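Working notes and data card for the Maston gripper comparison, kept by Senyo Gyamfi. Last edited 2022-09-09.

## What was compared

Two sets of fingers on the same small tabletop arm:

- **Stornero** – narrow tips that meet at a point, meant for rims and edges
- **Phromma** – wide, flat tips with a rubber face

The arm, servos and controller settings were the same for both. Only the fingers were changed, and the arm was homed again after every change. Motor speed was capped at 40 per cent.

## Cameras

There are two views. One sits on the wrist and looks along the fingers. The other is fixed and looks across the table. The wrist view is the one to use for judging contact, as the fixed view often loses the tips behind whatever is being picked up.

Metal cookware was the hardest thing to film. Exposure is locked at the start of each session, so bright reflections stay bright. 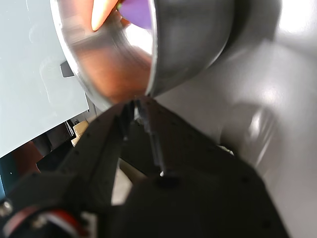
Frames from the two views are matched by timestamp. The clocks drift by a few milliseconds over a long session and we have not corrected for this. If you need tighter timing, use the joint log, which is written by the controller itself.

## Tasks

Each episode is one attempt at one task. The task name is in `task.txt`.

- `veg_to_pan`: pick up a toy vegetable and put it in the saucepan
- `veg_from_pan`: take a toy vegetable out of the saucepan
- `rim_hold`: close on the rim of a metal vessel and hold for three seconds

A person may steady or move an object between attempts, and sometimes during one. Episodes where this happened during the attempt have `assist: yes` in the metadata. Leave them out if you are working out success rates. 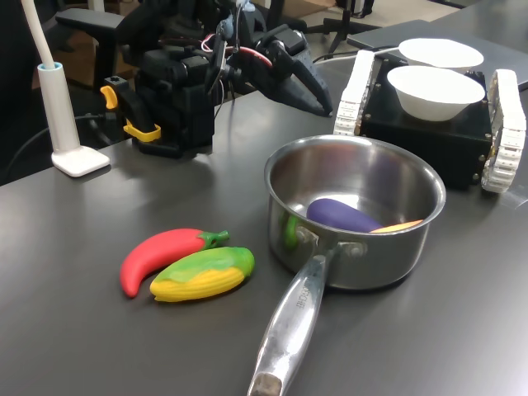 **Vol. 3**

Volumes follow the order of recording. The first two were made with the old controller and shouldn't be mixed with this one, because the joint order is different. The Fukotetti loader reads all of them, but it won't warn you.

## Size and layout

There are 355 episodes in this volume. None runs to more than 1000 time steps; longer attempts were stopped and marked as failed.

```
episode/
 wrist.mp4
 fixed.mp4
 joints.csv
 task.txt
 meta.yaml
```

`meta.yaml` gives the finger set, the result and the assist flag. Joint angles are in degrees.

## Known problems

- Finger position is the commanded value. It is not a measure of how far the jaws really closed.
- A few `rim_hold` results were marked by eye from the wrist view and may be wrong.
- The Phromma fingers were refitted in May. Older calibration files do not apply.

Please report bad labels to Senyo with the episode name – a screenshot isn't needed.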